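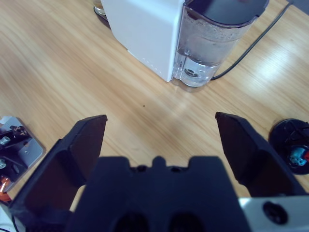
Figure 2. Compact white appliance with its water tank docked at the side, on a wooden tabletop.

4.2 The tank as a household obligation

Appliances with a removable tank are sold on what they give out. Our participants, when asked to keep a diary of theirs, wrote almost entirely about what they had to put in. Of the 21 households in the Rallura study, six never mentioned the product of the machine at all, and one devoted the whole of December to a dispute over who had last carried the tank to the sink.

The transparent tank shown in Figure 2 is of the kind that makes such disputes possible. Its walls let the water be seen from across a room, with droplets and bubbles on the upper inner surfaces, and the black lid leaves the sides exposed. Khosravi's term for this is "public level": a quantity that everyone in a home can read and for which no one in particular is answerable. An opaque tank permits a plea of ignorance. Households with clear tanks had to fall back on other defences, the most popular being that there was enough for one more go.

Placement mattered more than we had expected. A tank mounted on the side of the body, as in the figure, claims a strip of table beyond the machine's own footprint, and diarists resented this strip out of all proportion to its width. In the Ala flats, where tables were small, four households turned the appliance so that the tank faced the wall. This recovered the space and hid the level, and refilling was then put off until the machine complained.

The docking point at the base of the tank received little attention in the diaries until it was missed. Participants described lowering the tank, hearing nothing, lifting it and lowering it again "with more feeling". Two reported wiping the table afterwards with a sleeve. The earlier Skorkari interviews record the same gesture, and the same reluctance to call it a spill.

We return to the matter of sleeves in Section 5, where cleaning routines are compared with what participants said their cleaning routines were.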